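From: hirkgate-list member
To: Hirkgate Shared Office mailing list
Date: 07/07/2026
Subject: Re: [hirkgate] Round table, floor tape and cords

On the Hirkgate list, a member wrote:

> Before we order anything, can someone who uses the back room
> say what should stay? The Arriaga quote has us replacing the
> round table with two straight desks, and I would like to know
> if that makes sense to the people who sit there.
>
> Also, is the striped tape on the floor still needed? The
> cleaners asked if they can pull it up when they do the wood.
> And what about the cords?
>
> > Quote total is 2858 with delivery, good through the end
> > of the month.

I'm in there most afternoons, so I'll answer in order.

Table. Please keep it. The pale top is easy to wipe down and the dark edge has held up better than I expected when we bought it in February. You can sit anywhere around it and pull up an office chair on the far side without bumping armrests. Two straight desks would have to go against a wall, and we already have the wooden desk with the white legs for keyboard work. If we take the desks off the order the Arriaga total should drop below 2000, but I'd ask them to confirm that in writing.

Tape. The yellow and black strips mark where the walkway goes, and I'd like them left alone until the layout is settled. After that, take them up and lay new ones. I used Dratura tape remover on the strip by the old door and it did not dull the finish. Test a corner first anyway – the boards are pretty glossy and a cloudy patch will show under the ceiling lights.

Cords. This is the part I would spend money on. We have a power strip on the floor with white cords, a black cable running across the boards, and another white cord that never gets put away. I priced the low floor covers from Isus and they come to 53 for the length we need. They are plain gray and you can roll a chair over them. The spare cord can be coiled and tied, then put on the white metal shelving.

Chairs. The black ones with the five-spoke bases are fine. I would check the casters before the floor is redone, since one bit of grit in a wheel will leave a line all the way across the room.

So my vote is keep the table, skip the desks, buy the covers. Let me know before the quote runs out if anybody wants it done differently. 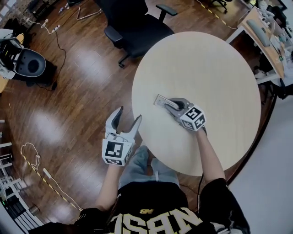
One more thing on the floor work. The cleaners need the room clear overnight, and the table is too wide to go through the door flat. It has to be tipped on its side and walked through by 2 people. I can be one of them if it's an evening. The shelving can stay where it is – they said they will work up to it.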